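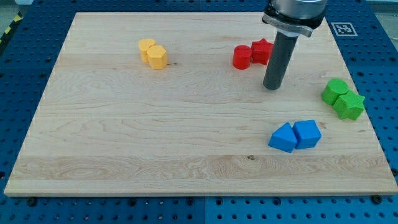
How to write a short choral piece for a choir you have actually met

Most advice on writing for choir assumes a cathedral, a tuning fork and forty professionals. I write for the Mostorcombe Singers, who have 35 members, two tenors and a kettle. The method below got my last piece, Galton Psalm, as far as a performance in August.

1. Pick a text you are allowed to use

Old and out of copyright is easiest. If you love a living poet, write to them before you set a note. I once finished a whole setting of a poem by Takumi Kuroda and then asked. He said no, very kindly.

Keep it short. Sung words take three or four times as long as spoken ones, and altos will want to breathe.

2. Speak it aloud, with a pencil

Mark the stressed syllables and put them on strong beats. If "the" lands on your highest, longest note, move it. Do this before you go anywhere near a keyboard, where your fingers will start playing the same four chords they always play.

3. Find out who can sing what

Ask each section for its comfortable top and bottom notes, then take a tone off both ends. Basses in particular report the note they reached once with a cold.

4. Write the tune and the bass line first

Get these two working together over the whole text. Fill in the altos and tenors afterwards, but sing each part through yourself. A part with nothing but one repeated G will be noticed, and mentioned at the interval.

5. Give them their notes

After any rest longer than two bars, let the piano or another voice sound the pitch the singers need. Yoshinori Kikuchi, who accompanies us, calls these "handrails" and pencils in extra ones when I forget.

6. Make a readable copy

Number every bar. Galton Psalm has 168 of them, and in the first draft I numbered none, so the rehearsal was mostly people saying "the bit after the loud bit". Put page turns in rests. Print the words under every part — yes, even when they match.

7. Hear it, then cut it

Record the first read-through on a phone and listen the next day with the score. Wherever you reach for a biscuit, take out four bars.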